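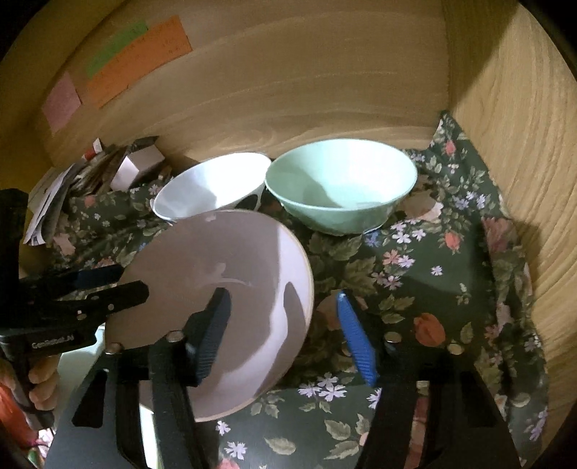 Siiri Nieminen wrote to ask whether she should buy the gripper first and sort out the shelves later, or the other way around. Shelves first. You can measure a shelf for free, and the measurements decide which grippers are worth pricing.

Planning for a kitchen gripper or small arm

Start with the dishes. Take out one of each kind you use in a normal week and write down the width, the thickness at the rim and the weight. Plates are thin and want a grip on both faces. Bowls are harder. A bowl sitting upright can be taken by the rim, but a bowl on its side may need a wider opening or a different approach, so ask the seller about both.

Next measure the cabinet. You need the inside width, the depth and the clear height, and you need them at the narrowest point. Then get the width of the gripper across its frame, with the fingers fully open. Sellers like to quote the finger opening, and the frame behind the fingers can be a good deal wider. Allow at least 2 inches on each side. If two grippers will be working in one cubby, add both frames together before you do the sum.

Check what the dishes stand on. A cloth liner protects the finish and keeps the noise down, but it can bunch up when something is dragged across it. Lift and set down, and try it with the liner you already have before you pay for a rubber one.

Papers and envelopes kept in the same cabinet as the dishes will take up room you are paying to reach. Move them or leave that side out of the plan. Sticky notes on the back wall can stay.

What to put in the budget

The gripper or arm itself.
Spare finger pads. Buy 3 sets with the first order and save on shipping.
Mounting hardware, if it isn't hand-held.
A small set of hex keys and a screwdriver that fits the smaller screws.
A stack of secondhand plates for practice.
A sum held back for repairs. I use 15 percent of the purchase price.

Pads are the part people forget. They are what touches the dish, and they wear. Ask for the price of a replacement set in writing, and ask whether the pads come off with a screw or are glued on. We passed over a Norkix model for glued pads and bought from Trostell, which cost over $300 more. I would make the same choice again.

Ask for a trial. Toivonen will lend a unit against a deposit, Umer won't. Bring your own plate and your own bowl to any demonstration -- the ones in the showroom were picked to suit the machine.

When to buy

We ordered in February and had time to return the first mount, which was the wrong depth. Heikki Huttunen waited for a bundle price and got one, though it came with a stand he has no place for. Before you sign, read the return terms on opened boxes and find out who pays the freight.

Keep the receipt and your sheet of measurements together. You will want both when you order pads.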